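Slatted shelf unit: books keep catching on the notched rail
Forum > Furniture and Storage > Repairs and alterations

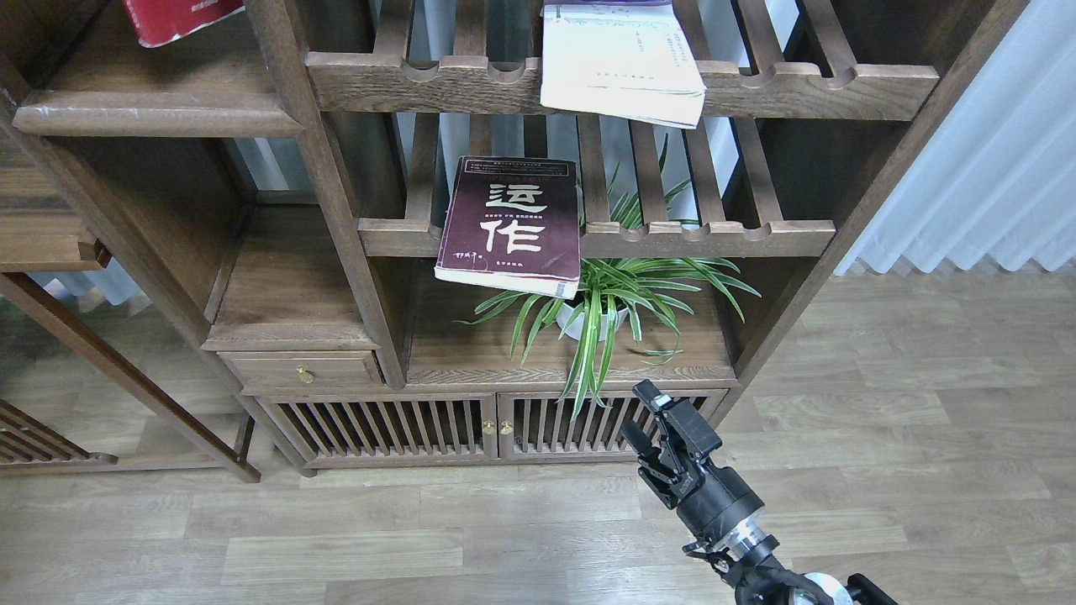

Middle and lower shelves, with the plant on the lower shelf.

flatpack_refugee wrote:
I have a dark-stained timber unit with slatted shelves and a notched rail along the front of each. The notches are rounded and the slats meet them. Overall height is 1,830 mm. I bought it second-hand for plants and now want it to take books as well.

Paperbacks will not sit flat. The front edge rides up on the rail and the book ends up askew. Hardbacks lean on the rail and mark along the lower edge of the boards. I am considering a 6 mm ply insert on each shelf, cut to sit behind the rail. Has anyone done this, and did the shelf stay rigid?

Nivaldo Bittencourt wrote:
Yes, on a similar unit. Use 9 mm. At 6 mm the sheet follows any slat that has bowed and you are back where you started. Seal both faces before fitting. If you seal only the top, it will cup.

tenon_saw wrote:
I would leave the ply out. Open slats are there so that air and light get through, and a solid sheet under a watered plant holds moisture against the timber. Put the books between bookends, spines out, set back from the rail by a finger's width.

flatpack_refugee wrote:
Setting them back is fine for paperbacks. The maroon hardback with 运作 on the cover is one I like to have facing out, so it has to lean on something.

tenon_saw wrote:
Then glue a strip of felt to the inside of the rail. Use 2 mm felt and contact adhesive. Do not use the self-adhesive sort, which creeps in warm weather and leaves a residue on cloth bindings.

Nivaldo Bittencourt wrote:
Felt deals with the marking. It does nothing for the paperbacks. I disagree about moisture as well — an insert can stop short of the plant. Mine covers two thirds of the shelf and the pot stands on bare slats with a saucer.

greyplank wrote:
Is that a spider plant? I would move it whatever you decide. The leaves reach up between the slats behind the book, and any misting will go on the pages. Mine is on the bottom shelf of a Rangel trolley and gets watered at the sink.

flatpack_refugee wrote:
It is a spider plant. I do not mist it. It drapes towards the cabinet doors and I would prefer to keep it there.

greyplank wrote:
Your books. A small white pot is still easy enough to lift out for watering.

tenon_saw wrote:
Check the rail fixings before you load it. Ours was screwed from behind into end grain and two screws had stripped by November. We plugged the holes with hardwood dowel and re-drilled. Flirard sells the dowel in short lengths.

Nivaldo Bittencourt wrote:
Agreed on the fixings. Weigh the books too. I keep mine under 50 kg for the whole unit and have had no sag.

flatpack_refugee wrote:
Decision so far: felt on the middle rail, 9 mm insert on the top shelf only, nothing on the plant shelf. I will measure the gap behind the rail and post the cut sizes.

Thread viewed 1,528 times
Print this thread | E-mail this thread
Last updated: 22 Aug 2026

Reader comments

Gromer: Cork sheet works in place of felt and is easier to trim round the notches.

pjh_loft: Tried cork. It crumbled at the edges within a year.

Nonia: What finish went on the insert? Mine is oiled and it has stained the bottom of every paperback.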